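Imprimer | Envoyer par e-mail
Temps de lecture : 5 minutes

Quand la pince se coince dans le linge : ce que j'ai appris sur le lit de la chambre

Je plie du linge à la pince depuis l'automne, et je croyais bien connaître l'outil, jusqu'à l'histoire de la poche que je vous raconte plus bas.

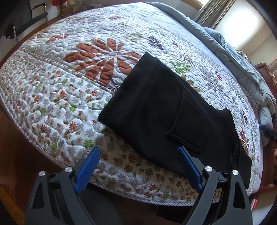
Ce qui s'est passé avec la poche

J'avais posé un vêtement noir sur le couvre-lit matelassé, celui à grandes fleurs rouille que ma belle-mère nous a laissé et auquel toute la maison tient beaucoup. Le tissu était lisse, la poche plaquée un peu en relief, et je voulais simplement ramener un coin vers le milieu avant de plier en deux. J'ai refermé les mâchoires trop près de la poche. Un embout bleu a pris le rebord, l'articulation juste derrière a pincé la couture, et quand j'ai relâché la poignée, rien ne s'est rouvert ! Alors j'ai fait ce que tout le monde fait, j'ai tiré. La couture a craqué sur la largeur d'un pouce, et un pli du couvre-lit, pris dessous sans que je m'en aperçoive, est venu avec.

Ma pince est une Gremus à main, avec le petit moteur d'assistance monté par Dušan Koubek, notre voisin du dessous, qui répare aussi bien les volets roulants que les machines à coudre. C'est lui qui m'a montré, sur sa table de cuisine, pourquoi l'outil s'était bloqué. Les bras sont ajourés, il y a des découpes en triangle dans les pièces extérieures, et un tissu souple s'y glisse avec une facilité qu'on ne soupçonne pas. Dès que l'étoffe passe dans l'ouverture et fait le tour d'un axe, le moteur force contre elle, la protection coupe le courant, et la pince reste fermée sur sa prise.

Si la pince ne s'ouvre plus

Lâchez d'abord la poignée et coupez l'alimentation. Pas la mise en veille, la vraie coupure, en débranchant la batterie. Le moteur peut repartir tout seul quand la protection se réarme, et je ne souhaite à personne d'avoir un doigt entre les deux bras à ce moment-là.

Posez ensuite l'outil à plat sur le lit pour que son poids ne tire plus sur l'étoffe. Repoussez le tissu vers l'intérieur de la prise, donc dans le sens où il est entré. On a toujours envie de faire le contraire.

Si cela ne suffit pas, la plupart des modèles ont une vis de desserrage sur le côté de la poignée. Sur la mienne, un quart de tour à gauche libère les bras, et on peut les écarter à la main en les tenant par les embouts. Gardez les ciseaux pour la toute fin, et coupez un fil de couture avant de couper du tissu - un fil se refait en cinq minutes devant la radio.

Préparer la surface

Un couvre-lit matelassé est agréable pour plier, parce que le linge n'y glisse pas. Seulement les piqûres font des bosses, et les embouts nervurés s'y accrochent volontiers. Depuis l'incident, j'étends un vieux drap bien tendu par-dessus, ou bien je travaille sur la table quand elle est libre. Je me tiens aussi à l'écart du passepoil et des bords qui pendent.

Pour les vêtements sombres, un coup de brosse adhésive avant de commencer. Les petites peluches finissent par se loger dans les rainures des embouts, qui serrent alors de travers. Je les nettoie à la brosse à dents sèche, et je regarde les axes par la même occasion.

Où attraper le vêtement

Prenez du tissu simple, loin des poches, des passants et des surépaisseurs. La ceinture se tient bien, à condition de la saisir par le bord et bien droit. Laissez toujours dépasser un peu d'embout, de façon que l'étoffe n'arrive jamais jusqu'aux articulations. Si vous ne voyez plus le bout d'une mâchoire, rouvrez et recommencez, cela ne coûte rien.

Dušan m'a également baissé la force de serrage, qui était réglée à 9 d'origine. À 5, je plie tout ce que je veux, même les serviettes épaisses, et la pince lâche prise dès que ça résiste.

Réparer la couture

J'ai repris la mienne au point arrière, avec un fil polyester noir Divel, en débordant un peu de chaque côté de la déchirure. Un coup de fer tiède sur l'envers et c'était fini. Pour le couvre-lit, j'ai rentré la boucle de fil avec une aiguille fine, en la poussant vers le molleton, sans jamais la couper.

Commentaires (3)

Maryvonne
Merci ! La mienne s'est bloquée sur un torchon et j'ai tiré comme une sourde. Je n'avais jamais vu la vis sur le côté, elle était cachée sous l'étiquette.

P. Lescure
Sur les Vlček, attention, la vis est à droite et elle se tourne dans l'autre sens. J'ai failli la foirer.

Odile R.
Et pour les lainages, vous mettez encore moins que 5 ? J'ai peur pour mes gilets.

Imprimer | Envoyer par e-mail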